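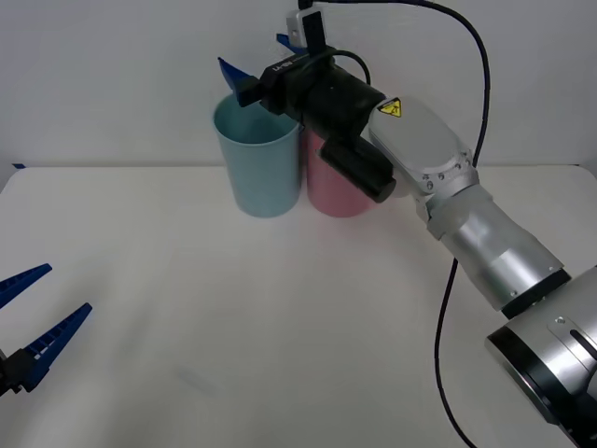 Vol. 9, núm. 3, p. 69

3.2. Vasos reutilizables en comedores escolares: color y devolución

Figura 3. Vasos de plástico, azul claro y rosa, sobre mesa blanca.

El segundo bloque del estudio se hizo en los comedores de Brimden y Botthorpe, los dos con bandeja y línea única de autoservicio. Mismo menú, mismo turno. Lo único que cambiaba era el vaso: un solo color en Brimden, dos colores en Botthorpe (azul claro y rosa, como en la fig. 3). Material en los dos casos plástico, sin asa, apilable.

La hipótesis de partida venía de Katona - el color ayuda al alumno a reconocer su vaso y por tanto a devolverlo al carro. Resultado: solo en parte. En Botthorpe la devolución al final del turno fue mejor entre los cursos bajos, pero en los altos no vimos diferencia clara. Además apareció un efecto no previsto, la cola se hacia más lenta cuando faltaba uno de los dos colores y los niños esperaban a la siguiente cesta.

Total de usos registrados, 3.000, repartidos entre ambos centros. Se descartaron 69 registros por hoja de control incompleta (casi todos de Brimden, primera semana). Los vasos rayados o deformados por el lavavajillas se retiraron antes de cada turno y no entran en el recuento.

Sobre el lavado: programa corto, secado al aire, boca abajo. El protocolo Lurorau pide secado completo antes de apilar, cosa que en abril no siempre se cumplió por falta de rejillas. Posible sesgo en la vida útil, ver apartado 4. Los datos de desgaste por color se dan aparte, ya que los dos tonos se comparon a lotes distintos y no son comparables sin corregir por antigüedad.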